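The Corner Fridge, Upper Compartment Open

Posted 01/10/2025

I have wanted to do a gallery about a refrigerator for ages, and I finally have one! If you've been following the room posts since June, you already know the long white desk and the herringbone floor (I still get mail about that floor). The fridge has only ever been a gray shape at the end of things, and it deserves better.

It's tall, it's silver, and it stands in the corner just past the desk. We bought it used from a family in Badstead for 200 dollars, plus 40 for the man with the van, and I love it more than anything else we own in here. A new one in the same size was going to run us nearly 3000, and I doubt it would have looked half as good against a plain white wall.

What I like best is the way the top is split off from the bottom. You can have the upper compartment open and leave the big lower door alone. For a room where people mostly want one thing and want it now, that's a wonderful arrangement. The inside up there is bright white, so even on a gloomy afternoon you're not poking about in the dark for the mustard.

So, three pictures of the fridge with its upper section open.
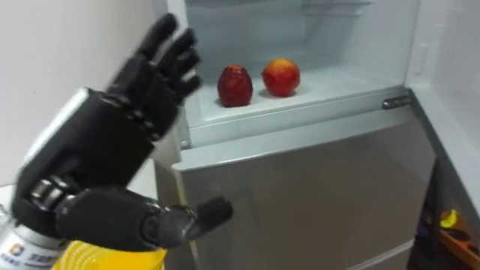

Bright white inside, silver below.
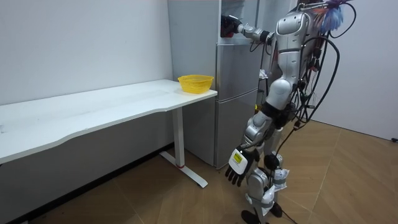

Reaching into the top section, with the wooden floor underfoot.
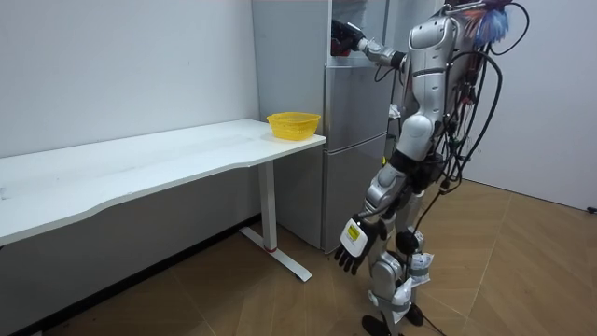

My favorite of the three, for the desk and the yellow basket near its right end - and the herringbone, of course.

Ibsa Endale wrote in after the last room post to say that a fridge with the top compartment at shoulder height is the only kind worth having, and that whatever you reach for most should live up there, right at the front. Tall jars go to the back, flat boxes never go on top of each other, and anything without a label gets eaten or thrown out by Friday. Ibsa also thinks we should stop keeping bread in it. I'm thinking about the bread!

The rest of that advice we've taken, and it has made a real difference. Our old habit was to fill the top first and then keep stacking until the door needed a push. Now the drinks live downstairs (that's what we call the lower part) and the upper compartment is for lunches, cheese and the small stuff that used to vanish. It's so much nicer to open.

A few people asked about cleaning a brushed silver front. I use a soft cloth, warm water and one drop of dish soap, always wiping along the grain, and then a second cloth to dry it. I tried the Hsieh spray somebody recommended and it was fine, but it smelled of pears for two days, and I went back to the soap.

And yes, the yellow basket is staying! It has turned into the landing spot for whatever is on its way to or from the fridge. I did look at a nicer one from Umness in a sort of oatmeal color, but I'd miss the yellow in a room this white.

Next gallery will be the desk, which I've been promising since the Bativmont move. If you have a corner fridge of your own, send me a picture and tell me what lives in the top.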